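The Hardest Job in the House Is Hanging Up a Shirt

30 June 2023

Dishwashers took the plates, washing machines took the laundry tub, and a puck with brushes took the crumbs. Then home automation walked into the bedroom and stopped dead. Clothes are soft, and soft things have held robots back for as long as people have been building them.

I got hooked on this question after a trip to Stuncombe, where a small company called Homis has been trying to get a humanoid to do the bedroom round: sort, fold, hang, put away. I expected to be bored by the second shirt. I stayed until they switched off the lights.
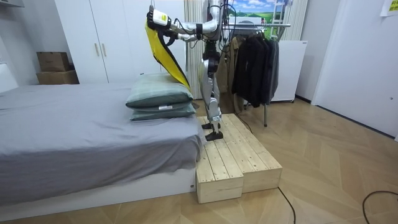
Bedroom duty: a humanoid with a corner of yellow-and-black cloth in its grip.

Think about what you do with a T-shirt. You grab it anywhere, give it a shake, and your hands find the collar while you're looking at something else. A machine has to work out which bit of the heap is a neckline and which is a sleeve turned in on itself, and the answer changes every time the fabric slides. A steel bracket on a factory line has one shape. A jersey has as many as you care to give it, and the shiny ones are worse – highlights wander across the folds and confuse the vision software.

Then comes the hanger, which I'd never given a moment's thought. It has to go in through the neck without dragging the collar out of shape, one shoulder and then the other, and the hook has to end up free and facing the right way.
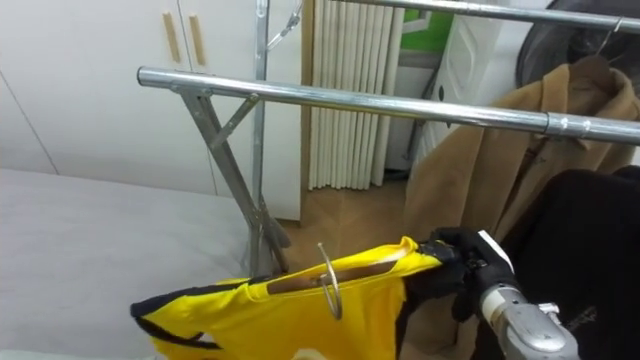 Can a robot put away a week's laundry yet?
In a room it has been set up for, it can do parts of the job, slowly, with a person nearby to step in when the cloth slips.

Slowly is the word to hold on to. Homis counts its hanging attempts in batches of 540, and the team told me the best run so far averaged 14 minutes for a small pile of tops. My own time for the same pile was under two, and I was talking the whole way through. But last October the same software couldn't reliably tell the front of a shirt from the back, so I came away more impressed than that number suggests!

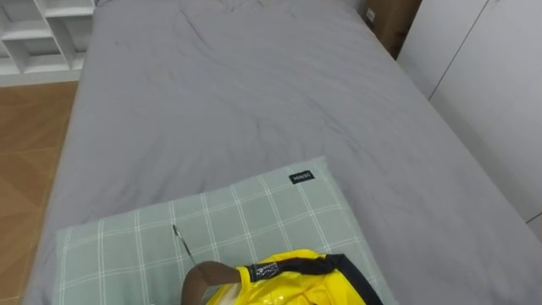

HOME TECH / THE SHOP FLOOR

Stores want this every bit as much as households do. At Purkow, a clothing warehouse I visited the same month, 900 returned garments can come in before lunch, and every one has to be checked, hung and sent back to a rail. The conveyors are automatic. So are the label readers. The hanging is done by people, fast and without fuss, and the managers there would love a machine for the late shift.

Ķēniņš, a workshop that builds robot hands, thinks the answer is in the fingers. Its engineers want better touch sensing, so that a hand can tell one layer of cotton from two by feel. Homis puts more faith in two arms learning to share the work, one holding the hanger steady 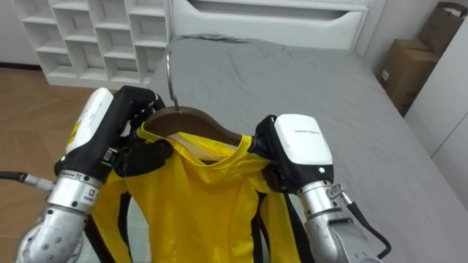 while the other grips the far shoulder end of the hanger. I suspect both camps are right, and I loved hearing them argue it.

Price is the other sticking point. The bedroom humanoids I've seen are research machines, and a household would need one that could also clear a table and feed the cat before the sums made any sense. Warehouses can justify a robot that does a single chore all day, so I'd look for clothes-hanging machines there first.

Homis has 20 more garment types on its list for the next round of trials, starting with hooded sweatshirts. The drawstrings, I'm told, are a nightmare.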